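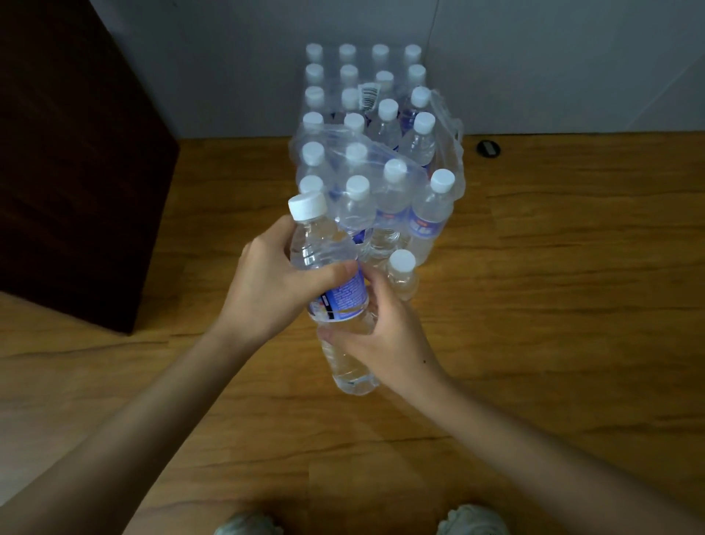 Drinking water in the guest apartments: frequently asked questions

These are the questions our guests at Rewi House write to us most often about the bottled water. If your question is missing, please ask Songül Akgül at the reception.

Is there water in the apartment when I arrive?

Yes. We put one pack in every apartment before check-in and it is included in the price. You will find it on the floor near the wall, because the kitchen shelf is too narrow for it. In the smaller apartments on the top floor you receive loose bottles in the refrigerator.

How do I open the pack?

Please open the plastic wrap at a front corner, where you can pull it with your fingers. Take the first bottles from this corner and the rest will come easily. Hold the bottle by the body, not only by the cap. We ask you not to use a kitchen knife. Last May one guest cut through the wrap and also through a bottle, and the floor had to be repaired.

The wrap is already torn. Is the water still good?

The wrap only keeps the bottles together, so a torn wrap is not a problem. What matters is the cap of each bottle. If the ring under the cap is broken before you open it, please do not drink from it and bring it to us. We will give you another one.

Can I move the pack to another room?

When it is closed, yes, but it is heavy and the wrap can cut into the hand. After it is open, the wrap does not hold well any more and the bottles on the loose side begin to lean. Then it is better to carry a few bottles at a time. Please do not push the pack across the floor — small stones under the plastic leave scratches in the wood finish.

Where should I not keep the bottles?

Not on the balcony in the sun, not beside the heater, and not next to the cleaning products under the sink. The floor of the living room is fine. If you want cold water, three bottles fit in the refrigerator door.

Can I get more?

Yes. Extra packs are in the storage room on the ground floor, behind the Zirura laundry. Write your apartment number in the notebook and we will add it to your bill. If you cannot carry it, call extension 586 and Brodie Halliday will bring it up. He is in the house until 6 in the evening, on Saturday only until noon.

Is the tap water safe?

It is safe and we drink it ourselves. It has a strong mineral taste, and some guests prefer the bottles for tea and coffee.

What do I do with the empty bottles and the wrap?

Empty bottles go in the blue crate in the hallway, with the cap on. The wrap goes in the yellow bag under the sink. Please fold it small first, it takes a lot of place when it is left open.

Can I take the remaining bottles with me when I leave?

Of course. Closed bottles which stay in the apartment go to the staff kitchen. Opened bottles we have to empty — please do this in the sink before you leave, if you have a minute.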